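The Pig Stays

Lenuța Ghiță rang at eight in the morning to tell me she was selling the table. I said which table, and she said you know which table – the big brown one we did our homework on, the one Marius Costache carved nothing into because he was too scared of her mum.

So I drove over. I'd told myself I was only going to look, but I'd put the blankets in the back of the car, so you can work out how that went. 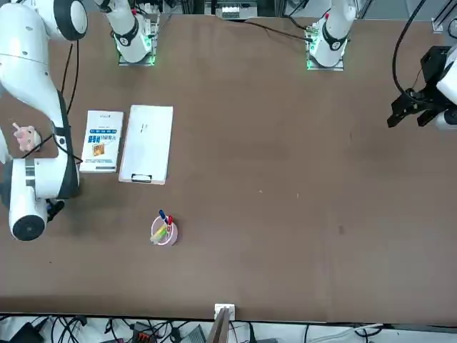

The brown table, with the little pink pig at home on it.

I'd forgotten the pig! We named him Akodach when we were nine, after a long argument, and he was in charge of spelling. If you got five words wrong you had to apologise to him. Marius apologised a lot.

"He's not for sale," Lenuța said, before I'd even opened my mouth.

"What about the board?"

She thought about it. We used to leave each other messages on a board like that, mostly rude ones, and her favourite was still the one about my haircut. She put the kettle on, and I took that as a maybe.
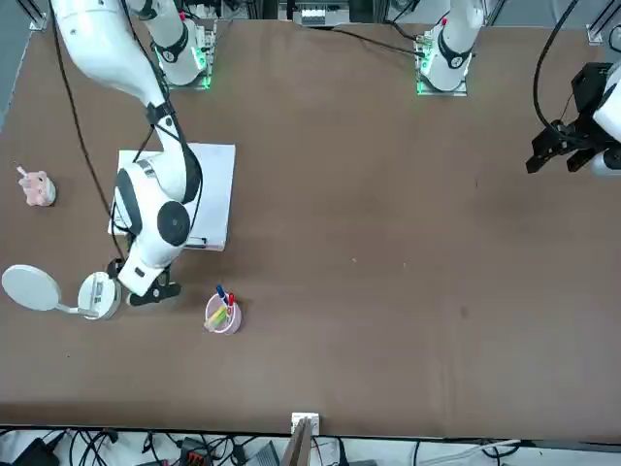
The white board and its black pen, left of centre.

We had four cups of tea between us and didn't settle on a price. Then she handed me a pen from her apron and told me to spell "necessary".

I got it wrong. I went and apologised to the pig.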